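How I set up a kitchen job for our robot arm (and kept the lunch crew on side)

I look after the catering kitchen at Pranda, and since September we've been getting ready for an arm to do the boring bits of the clean-up. Everything gets tried in the simulator first, so you can follow along with just a laptop. I use Belent, but the steps are much the same in any of them.

Step 1. Talk to your people first

Ask the crew which jobs they'd happily give away. Ours said clearing the bench, and not one of them wanted to hand over the coffee! Write it down and stick to it. Then load your kitchen and have a look from the gripper's side.

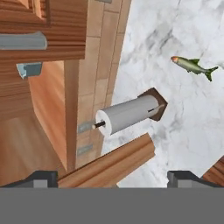
Gripper view, fingers open, with the paper towel holder between me and the fish.

I get a bit lost in this view, to be fair. The tilt takes some getting used to, so keep a second view open beside it.

Step 2. Start with hardly anything on the bench

I know, you want to throw in every plate you own. Don't! A toy fish and the paper towels gave me plenty to think about, and I left the espresso machine where it was so I'd learn to steer clear of it.
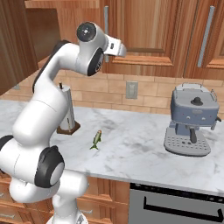
Step 3. Check the views from where your staff will stand

Pull the view back and look at the bench as if you were walking up to it with a tray. I do this with someone from the crew next to me, and they always spot things I don't.
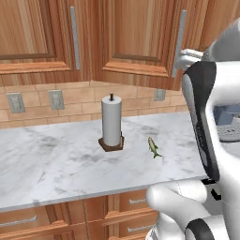
My own job has changed more than anyone's. I used to spend the end of a shift wiping and stacking, and now I spend it watching runs and making notes. The crew's notes go in too, like whether you could still get into the drawers with that big white link hanging in front of the counter. Good question, and it went straight on the list. Allow roughly 200 runs before you trust your own opinion.

Step 4. Try it with a cupboard open

People leave doors open, me included, so add it to your tests.

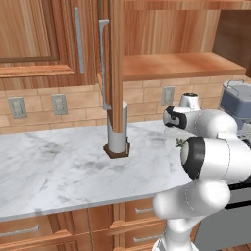 Step 5. Agree on who can stop it

We decided on everybody, from day one, no permission needed. Put that in the roster notes and go through it again with each new starter.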